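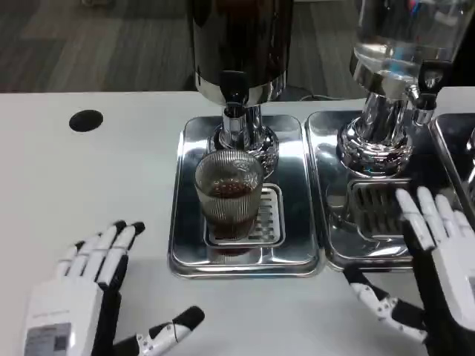 Iced Tea for a Crowd – Your Questions

How much should I make?
For 25 guests, plan on two gallons of tea and at least as much water.

Can I brew it the night before?
Yes. Cool it, cover it and keep it in the fridge. Add lemon when you serve.

Why did mine turn cloudy?
It was probably chilled too fast. A splash of boiling water often clears it. 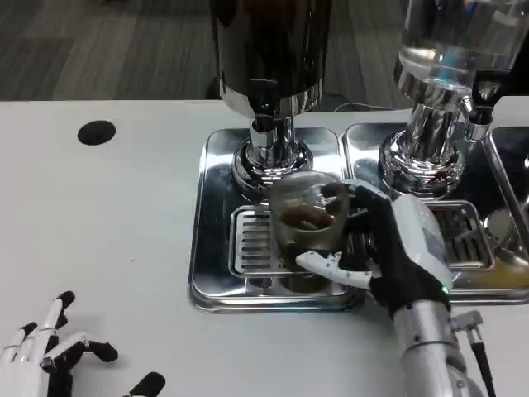

Photo: Itsuki Honda / Prollham

Should I sweeten the whole batch?
Leave it plain and put out simple syrup – equal parts sugar and water.

How do I keep it from getting weak?
Brew it a little strong if you serve over ice, or freeze some tea in trays the day before.

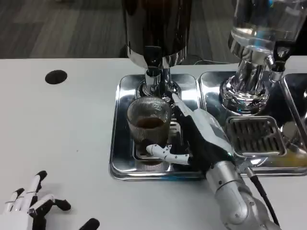
Black tea goes bitter when it steeps past five minutes, so take the bags out on time. Don't squeeze them. Ribbed glasses like the one under the dark dispenser suit iced tea well, but any tall glass will do.

Filed under: Drinks, Party Basics

Comments (2)
Naa Quansah: Does the boiling water trick work on green tea?
Dwight Lapointe: Made this for a reunion in October. I'd go to three gallons.

Related
Lemonade Without the Pulp
How Much Ice to Buy
Cold Brew Questions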